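집안일이든 작업장 일이든, 로봇이 이제 진짜 하나요? (PC 조립 쪽 얘기)
게시판: 자동화 잡담
댓글 9

납땜연기
중고 워크스테이션 재생하는 작은 작업장에서 일합니다. 메모리 꽂고 CPU 갈고 케이블 정리하는 게 하루의 대부분이에요. 얼마 전에 Hurngate에서 나온 세척 로봇 영상을 보고 저녁 내내 흥분해서 이것저것 찾아봤거든요. 접시는 이제 꽤 잘 집더라고요! 그래서 궁금해졌습니다. 설거지나 빨래 개기가 먼저일까요, 아니면 우리 같은 작업대 일이 먼저일까요? 저는 작업대 쪽에 한 표입니다.

빨래산맥
저는 집안일이 먼저라고 봐요. 수건은 좀 삐뚤게 개도 아무 일 없잖아요. 근데 CPU 소켓은 핀 하나 휘면 메인보드가 끝장인데요. 사람도 손 떨면서 하는 걸 왜 로봇한테 먼저 시켜요ㅋㅋ

납땜연기
수건은 매번 모양이 다르잖아요. 구겨진 수건에서 모서리 찾는 거 생각보다 엄청 어려운 문제예요. 반대로 CPU는 네모나고 딱딱하고 방향도 정해져 있고요. 틀려도 되는 일하고 기계가 하기 쉬운 일은 좀 다른 얘기 같아요.

Bikum_80
둘 다 맞는 말인데 전제가 하나 빠졌네요. 작업대 일이 쉬워지는 건 부품이 늘 같은 자리에 있을 때입니다. 저희 공장에서 나사 체결기 들일 때도 기계값보다 지그 만드는 데 시간이 더 들어갔어요. 케이스가 12종 섞여 들어오는 재생 작업장이면 얘기가 완전히 달라집니다.

소켓덕후
이 주제 너무 좋아요!! 말로만 하면 감이 안 오니까 사진 올립니다. 눕혀 놓은 데스크톱 안에서 CPU 소켓 쪽을 작업하는 로봇팔이에요.
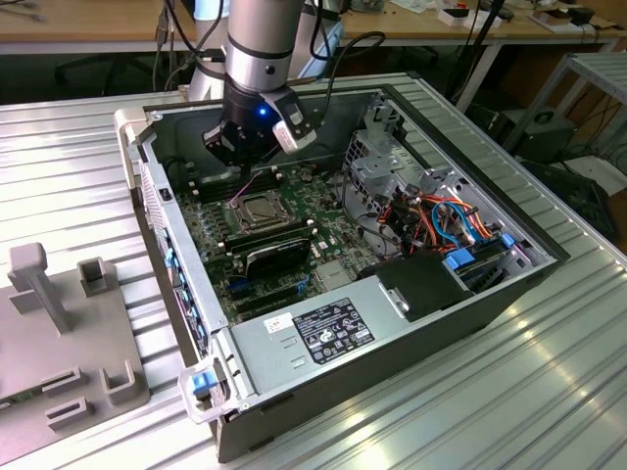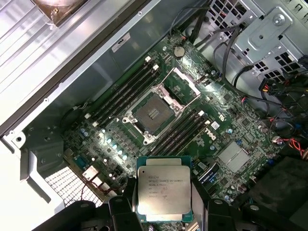 두 번째 사진에 있는 칩은 제온 E5-1630 v3, 보드에는 Dell 로고가 있습니다.
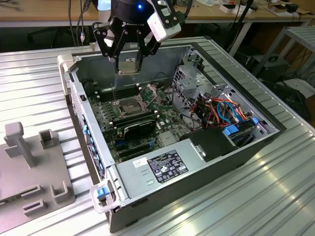
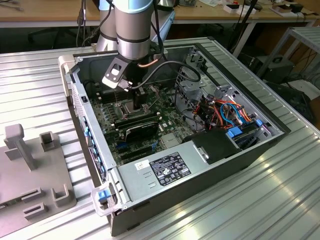

제가 제일 설레는 건 힘 조절이에요. LGA는 그냥 위에서 놓는 거잖아요. 누르면 안 되고, 홈 맞춰서 살짝 내려놓고 끝. 사람은 손끝으로 "아 앉았다" 하고 아는데 그 느낌을 기계한테 어떻게 주느냐, 이게 진짜 재밌는 부분이죠. 손목에 힘 센서를 달 수도 있고, 손가락 쪽을 살짝 말랑하게 만드는 방법도 있고요.

빨래산맥
오 멋있긴 하네요. 근데 제 의견은 그대로예요. 칩 하나 얹는 거랑 PC 한 대 조립하는 거랑은 다르죠. 써멀 바르고, 쿨러 올리고, 전원선 꽂고, 선 정리까지 해야 조립이지.

납땜연기
선 정리는 인정합니다. 첫 번째 사진 오른쪽 주황색, 빨간색 케이블 엉킨 거 보고 제 작업대인 줄 알았어요. SATA 선 하나 빼려면 다른 선 세 가닥을 손등으로 밀어 놓고 들어가야 하는데, 그건 당분간 사람 몫이지 싶네요. 빨래랑 똑같아요. 흐물흐물한 건 다 어렵습니다.

Bikum_80
옆에 있는 회색 고정판에 눈이 가네요. 기둥이랑 홀더 모양 잡아 놓은 거. 용도는 모르겠지만 저희 라인도 저런 판이 반입니다. 로봇 얘기할 때 다들 팔만 보는데, 저는 판 깎는 사람한테 먼저 밥을 사야 한다고 생각해요.
그리고 속도 얘기도 해야죠. 숙련자는 소켓 열고 얹고 닫는 데 몇 초 안 걸립니다. 한 번 성공하는 것과 1,000번 연속으로 핀 안 건드리는 건 차이가 커요. 저는 뒤의 숫자를 보기 전까지는 사람 뽑겠습니다.

Mwende Makori
한국어가 서툴러서 짧게 씁니다. 저는 Makokha라는 작은 수리점을 합니다. 하루에 12대 정도면 많은 날이고, 우리한테는 속도가 중요하지 않아요. 밤에 천천히 해도 됩니다! 저녁 7시에 문 닫고 아침에 왔을 때 메모리만 꽂혀 있어도 저는 아주 행복할 것 같아요. 다만 가격이 문제입니다. Pradamley 팔을 알아봤는데 우리 가게 월세보다 훨씬 비쌌어요.

소켓덕후
밤샘 조립 로봇이라니 상상만 해도 좋네요ㅎㅎ 메모리는 근데 CPU보다 더 까다로울 수도 있어요. 이건 또 꾹 눌러야 하거든요. 똑 소리 날 때까지요. 한 작업은 힘을 빼야 하고 다른 작업은 힘을 줘야 하고, 같은 손으로 둘 다 해야 하니까요. 저는 그래서 집안일 로봇 하는 분들이 이쪽 작업도 꼭 해 봤으면 해요. 유리컵 놓는 거랑 반찬통 뚜껑 닫는 게 딱 이 조합이잖아요!

빨래산맥
반찬통 뚜껑 얘기는 좀 설득됐습니다. 그래도 저는 빨래가 먼저 됐으면 좋겠어요. 이건 예측이라기보다 소원이에요. 지금도 소파에 산이 하나 있어서.

납땜연기
그럼 11월에 이 글 다시 끌어올려서 누가 맞나 봅시다. 그때까지 저는 우리 작업장에서 제일 많이 들어오는 케이스용 고정판부터 하나 깎아 볼게요. Bikum_80님, 혹시 판 재질은 뭘로 쓰시는지 쪽지로 여쭤봐도 될까요?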